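Bench notebook, cell 3, Pleswood
June, second entry on the breakfast task

Carrying on from the morning entry. Subject is the left arm protective stops during the bottle pick. Summary for whoever picks this up on the next shift: fault reproduced, cause narrowed down to cable drag at the wrist plus a bad force threshold, temporary limits in place, do not raise the speed until the dress pack has been redone.

Background. The task is the bread and plate sequence with the squeeze bottle added. Both arms run from the Jurix controller, software branch Subramaniam, which is the one with the merged force guard. The old branch had the guard on the right arm only. Since the merge the left arm has been stopping with code 902 (external force above limit, joint 5) during the approach to the bottle. It does not happen every time. Out of 83 approaches in the log it happened on 3, and all of those were with the forearm turned well over.

The third stop is the one that matters. The arm halted with the fingers already part closed on the bottle, the brake went on, and the gripper carried on closing for a moment under its own controller. The bottle was squeezed, then shot out sideways and ended up on its side on the mat. Cap stayed on. No damage to the arm or to the crockery, but the gripper should not move once the arm is in a protective stop. I am treating that as a safety matter separate from the nuisance stops, and have written it up as such on the Dristholm fault sheet.

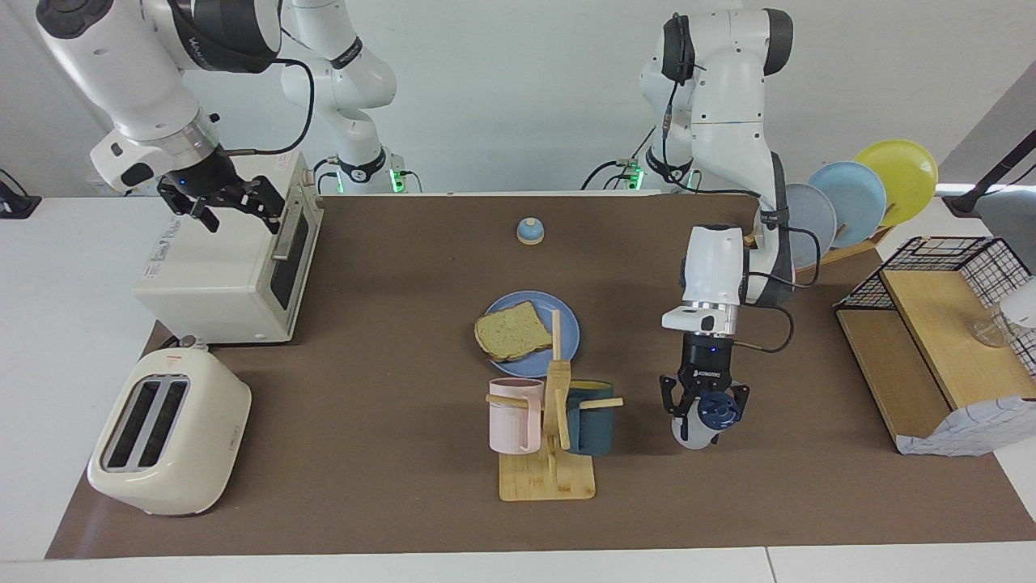
Cell layout for the bottle trials, both arms powered, grippers open.

Checks done, in order:

14:10 Joint 5 torque at rest, arm vertical, gripper empty. Normal. Same reading as the right arm within noise.

14:25 Moved joint 5 through its range by hand in free drive. Smooth until the last part of travel, then a springy resistance that goes away if the cable is lifted off the wrist with a finger. Repeated with the cable unclipped: no resistance. So the cable loop near the wrist is pulling when the forearm is turned over.

14:50 Read back the force guard settings. Left arm threshold is lower than the right. It looks as if the merge took the default value for the left and kept the tuned one for the right. Cable drag alone would not trip the right arm. On the left it takes up most of the margin, and a slightly quick approach does the rest.

15:20 Gripper behaviour. Triggered a stop by hand with the gripper closing on a foam block. Fingers kept going. Repeated, same result. The gripper gets its move as a single command and there is nothing in the stop handler to cancel it. The older branch sent small steps and so stopped more or less by accident when the stream ended.

15:40 Looked for the same fault on the right arm. Gripper also carries on closing. We had not noticed because the right arm has not tripped.

I then put the bread on the plate again and ran the approach at reduced speed with the forearm turn limited in software. The mug tree is the awkward part of the layout. The planner goes round the mugs generously and that is what makes it pick the turned-over wrist in the first place. Moving the tree would hide the fault, so it stays where it is until the cable is sorted.

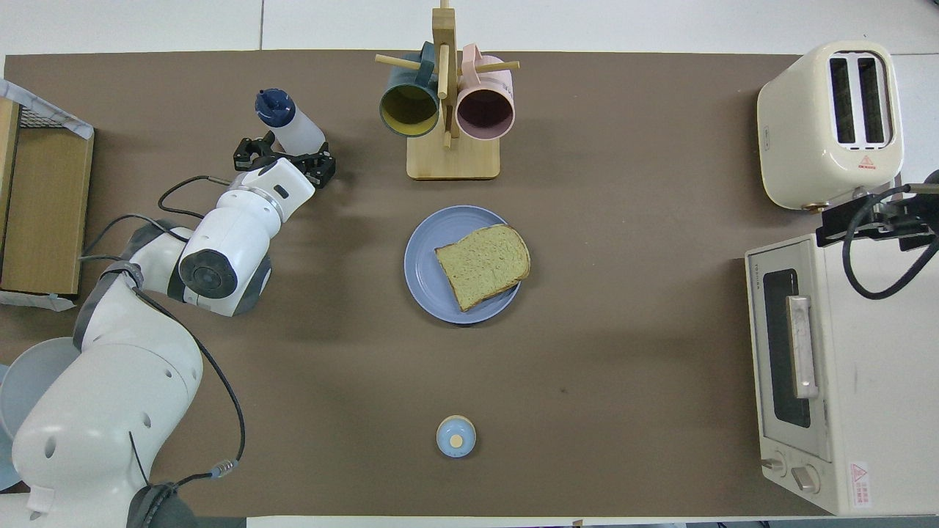

With the turn limited there were no further stops before I shut down, but I would not read much into that. The original rate was low enough that a quiet hour proves very little. Torque on joint 5 is down at the end of the approach, and I put more weight on that than on the absence of stops.

One false trail to record. I spent over half an hour on the idea that the payload setting was wrong, as the bottle is fuller than the one used for tuning. Changed the payload up and down and the torque offset moved as it should, but the bump at the end of travel stayed put. Payload restored to the old value, 647 g including gripper adaptor. Leave it alone.

State of the cell as left:
Speed override at the reduced setting, locked in the pendant.
Forearm turn limit on, left arm only.
Force thresholds NOT changed. I do not want to raise the left one while the gripper can still close during a stop.
Bottle trials suspended in automatic. Manual step-through is allowed with one hand on the enable switch.

To do:
Reroute the left wrist cable with a longer loop and a second clip at the forearm. Check it against the right arm afterwards.
Add a gripper halt to the stop handler, both arms, and test it on foam before anything else.
Once the halt is proven, copy the right arm threshold across and rerun the full set of approaches.
Ask Dristholm whether the gripper has a hardware stop input. The manual mentions one — the pin table leaves it blank.

Log files are in the Pleswood share under the cell 3 folder, with the stops marked.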